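How do I get painter's tape residue off a laminate desk?

Posted by Agustina Orellana, 2022-10-10

I marked out a layout on my desk with blue tape back in the summer and left it there far too long. Most of it peeled off, but there are sticky lines all over the top and a few spots where the blue paper tore and stayed behind. The desk is white laminate, nothing fancy. I tried dish soap and warm water and it only smeared. I don't want to dull the finish. What should I use?

Kavinda Gunawardena
Start with heat. Set a hair dryer on low, hold it a few inches away, and warm one short stretch for 10 seconds or so. Then push the torn bits up with a plastic scraper or an old store card held nearly flat. Don't use a razor blade on laminate.

For the glue that stays behind, put a little cooking oil on a paper towel and lay it over the line. Give it five minutes, wipe, then wash with dish soap to get the oil off. If it is still tacky, use rubbing alcohol on a cotton cloth — try it on the underside first.
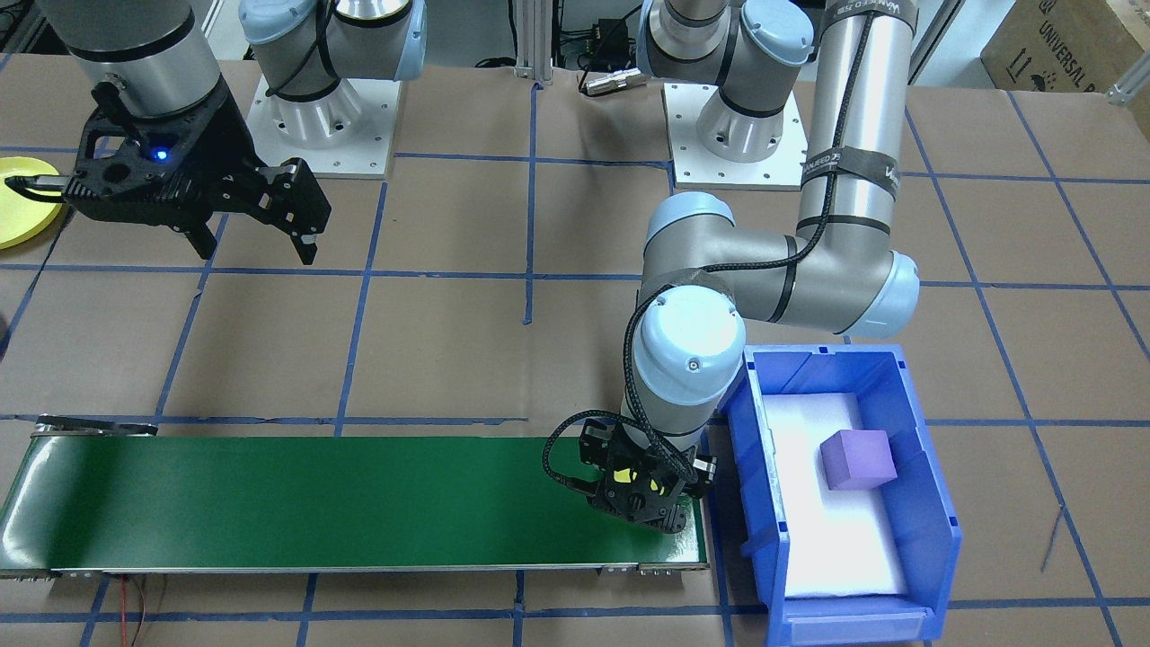
Next time, put paper down before you tape. A roll of brown kraft paper is cheap, and you can tape your lines onto that and throw the whole thing out when you're done. Tape the paper under the edge of the desk so the top stays clean. Also check the inside of the tape roll. Most list how many days it can stay up, and sun shortens that.

Florencio Aranda
WD-40 worked for me. Wash it well after.

Jirayu Suksawat
Agree on the oil. I'd skip acetone and the rough side of a sponge. My sister used a scouring pad on her counter in November and the shine never came back in that spot. If you have a seam in the top, keep the water away from it — the board underneath swells.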